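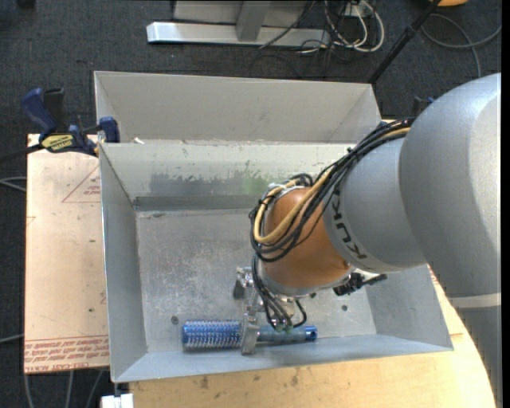
7 min read

Handout: Watering, Rain, and What We Think We Know
Posted by Frauke Pfeiffer, March
Home Garden Course, second term

Last session ended in an argument over whether you should water the morning after rain. I said I'd write up my side. Bring this with you next time, along with your bed sketches, and please read the part on rain gauges before you buy one.

1. The inch-a-week rule

Every seed packet, calendar and neighbor will tell you that a garden needs an inch of water a week. I have tried to find out where that number comes from and have never gotten a good answer. It is a fair guess for a vegetable bed in middling soil in mild weather. Outside of those conditions I wouldn't lean on it.

Consider two beds in the same town. One is sandy and sits against a south wall. The other is heavy clay under the edge of a maple. An inch goes through the first one in a couple of days. In the second, an inch may hang around for a week and a half, and if you keep adding an inch on schedule you will drown the peppers. Then you'll see yellow leaves, and some helpful person will tell you the plants look thirsty.

The maple complicates things further. Its roots are taking water from your bed, and its leaves keep a good part of a light rain from ever reaching the ground. So the clay bed can be soggy in April and bone dry in July with the same weather overhead. A weekly rule can't follow that. Your finger can.

2. Did it rain, or did it only look like it rained?

A wet sidewalk proves very little. So do wet leaves. A short summer shower on dry mulch often stops in the mulch. Go out afterward with a trowel and look. I do mean a trowel. Push it in six inches, pull it toward you, and look at the side of the slit. You will see a darker band on top and a lighter one under it. Where the color changes is how far the water got.

Very dry soil is the worst for this, especially soil with a lot of peat in it. Water beads on top and runs off sideways to the path. Potting mix does the same thing, pulling away from the side of the pot so that everything you pour in goes straight down the gap and out the hole. The saucer fills, you feel you've done your job, and the root ball is still dry in the middle. If that has happened, set the whole pot in a tub of water until it stops bubbling.

3. Gauges

The forecast gives you rain for an area. You garden in one yard. Storms are patchy, and I have stood in sunshine on Costello Street watching it pour on the allotments at Prercombe.

A plain straight-sided can is a rain gauge. Put it in the open, away from the roof edge and the fence, and measure with a ruler. Empty it after each rain, or you'll be adding last week's to this week's. The tapered plastic ones are easier to read for small amounts. I'm less keen on the wireless kind. Tadhg Mac Giolla had one on a post for two seasons and it reported nothing at all for most of June, a month in which his lettuce bolted and his basement took on water. A spider had moved in under the bucket. He cleaned it out, and it worked until the next spider.

4. Overhead, drip, hand

People get religious about this. My notes, for what they're worth:

Overhead sprinklers. They waste water on a windy afternoon and they wet the leaves. Whether wet leaves matter depends on the crop. Tomatoes and squash, yes, try to avoid it, above all in the evening. Cabbage doesn't seem to care. If a sprinkler is what you own, run it early.

Drip line. Good in rows, awkward in a mixed bed where you move things around. The emitters clog, and you won't notice until one plant out of the row wilts. Check each one by hand at the start of the season. The kits tell you how long to run them, and I'd ignore that and use the trowel.

Soaker hose. Fine on level ground. On a slope the bottom end gets most of it.

By hand. Slow, and most of us quit too soon. The surface goes dark right away and looks finished. Last summer we tried it in class with the 2-gallon can on the demonstration bed at Felard, which had gone dry. One can over a square yard wet the top inch or so. We all would have walked away from it.

5. Claims I'd like you to stop repeating

"Drops on the leaves act like little magnifying glasses and burn them." On ordinary smooth leaves in a garden, I have never seen it, and I've watered at noon plenty of times when something was about to collapse. Water at midday if the plant needs water. You'll lose more to the air. That's the real cost.

"Wilting means dry." Squash leaves flop on any hot afternoon and stand up again by evening. Look at them at 7 in the morning. If they're still down then, dig and check. Overwatered plants also wilt, and more water finishes them off.

"Gravel in the bottom of the pot helps drainage." It raises the soggy layer closer to the roots. Use a pot with a hole and leave the gravel on the driveway.

"Water a little every day." For seeds and seedlings, yes. For anything established this keeps the roots near the surface, where it's hottest and driest. Water deep, then wait.

"This product cuts watering in half." We were sent a sack of Jultari granules, which are supposed to swell up and hold water in the root zone. We put them in half the bean bed. I couldn't tell the halves apart by August and neither could anybody else in the group. One bed in one summer isn't much of a test, and I'd be glad to see a better one. Until then I would spend the money on compost.

6. Mulch, with reservations

I'm for mulch. Two or three inches of shredded leaves or straw will do more for a dry bed than any gadget in the catalog. But it goes on after a good soaking. Laid over dry ground it keeps the ground dry. Keep it back from stems. In a wet spring it also houses slugs, and in our clay I don't put it down until the soil has warmed up.

Wood chips are fine around shrubs. I don't dig them into a vegetable bed.

7. Bees, birds and the hose

Somebody asked whether watering in the morning drives off the bees. They come back in a few minutes. Hummingbirds will sometimes fly through a fine spray on purpose. A shallow dish with stones in it is a nice thing to have out for the insects in a dry spell, provided you change the water every couple of days. Otherwise you are raising mosquitoes.

8. For next time

Pick one bed and leave the others to your usual habits. Before you water it, use the trowel and write down how deep the damp goes. Water for 15 minutes by whatever method you use. Wait an hour and check again in a different spot. Write that down too, with your soil type and whether the bed is mulched.

If it rains on your plans, so much the better. Note what the can caught and how deep it went. I'd like to compare the sandy yards by the river with the clay up the hill, and I expect the numbers to be messy.

Also bring a jar of your soil, dry, about a cupful. No stones.

Reading: chapter on soil water in the course book. Skip the table of weekly amounts by crop, which gives figures to a decimal place and never says what soil they were measured in.

118 shares
2 comments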